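Bringing kids to the Drelham open day, how long is the robot demo?

Posted by vatimel_mom

We're going to the open day at Drelham in December with two kids, ages 4 and 9. The page for the picking demo has these two pictures and not much else. 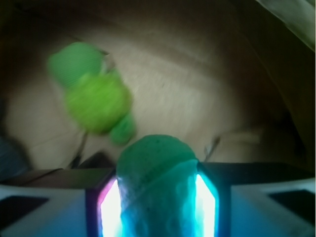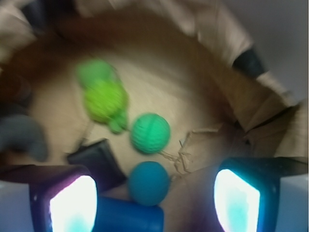
It lists a 90 minute visit but doesn't say how much of that is the robot. Can the kids stand close? Do we have to book?

Posted by Pinheiro_line3

The demo is a short part of it. The rest is a walk through the building and a talk. You stand behind a rail, and a screen shows the gripper's view. Small kids should go up front. Book online, they stop at 1,000 visitors for the day. We went at 10 in the morning and waited 3 minutes.

Posted by oldgate

no idea about Drelham but the Vadthorpe one was free and you could just walk in. parking was bad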